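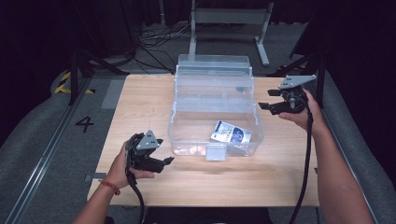 About Brullow

Brullow sells plastic storage boxes with lids. We also write about them, mostly to complain.

The company started because we didn't believe what was printed on the packaging. "Airtight" usually meant the lid closed. "Stackable" meant you could put two together if you didn't breathe on them. We bought 47 boxes from whoever would sell us one and opened and shut them at a table until we had opinions. We stocked 40 fewer than we bought.

We're still not convinced most people need more boxes. If your drawers are a mess, a clear box will give you a mess you can see through. Sort first. Throw out the dead pens and the instructions for the blender you gave away. Then measure the shelf, and measure it again with the lid standing open, which the catalogs never show you.
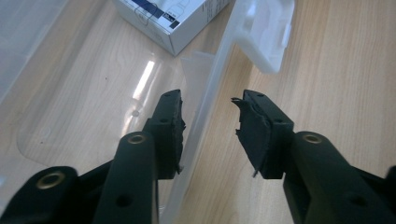
Clear plastic comes in degrees, and sellers are loose with the word. Some of it is closer to frosted, fine for spare cables and annoying for anything with a label you want to read. We say which is which on every product page. Latches get the same treatment. If we think one is fussy, we write "fussy."

Our two lines are Deston (small, hinged lid) and Trolum (larger, lift-off lid). The Tzavaras range was dropped in August after too many returned clasps, and no, it isn't coming back.

We keep 2,000 boxes in stock and don't run countdown sales. Returns are accepted with or without the original sleeve.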